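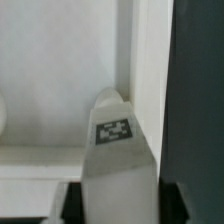
Search this site Search

BRARWOOD — The student robotics club at Pekholm Technical College will enter the shelf-handling category of the Conceição Student Automation Challenge in December with Ketus, an arm developed over 2 semesters of club work.

2 min read

The category requires an arm to place and retrieve light objects in a confined white enclosure. Low contrast between the objects and the walls makes edge detection unreliable, and entries are scored on position error as well as completed cycles.

Ketus carries a small camera near the gripper. A square fiducial marker on the finger face gives the software a fixed reference, from which the finger position is recalculated during each approach. Finger geometry was revised to a narrow, angled tip for work close to inside corners.

The club has logged some 400 practice cycles. Under competition rules, an entry must complete 75 consecutive cycles without operator input to qualify for the final round. Remaining work covers grip force on rounded objects and recovery after a missed grasp — the latter is handled by a separate routine still under test.

A public demonstration will be held on Sunday in the college workshop. Admission is free. Source code and finger drawings will be released after the competition.

Media inquiries: Pekholm Technical College press office.

Shares 2 Comments 0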